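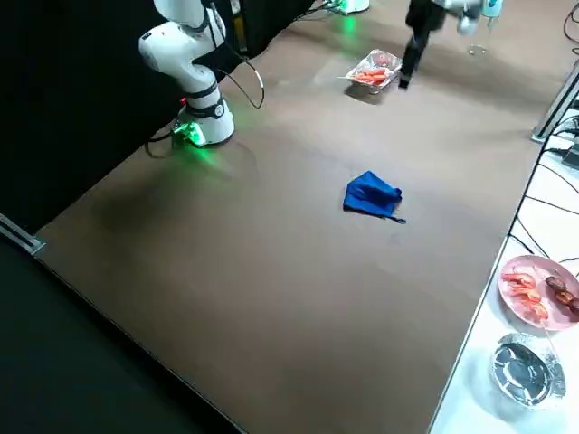
Figure 4 – Poste Ritora à deux bras, vue fixe. Un chiffon bleu est posé sur la table, à l'écart des deux bras.

4.2 Manipulation d'objets déformables
La politique Garg est entraînée sur 2 000 démonstrations téléopérées, puis évaluée sur 15 essais par tâche. Le chiffon reste le cas le plus difficile : 11 saisies réussies, contre 15 pour la barquette. Les 4 échecs proviennent d'une erreur d'estimation de la hauteur du pli – erreur absente avec Grallar.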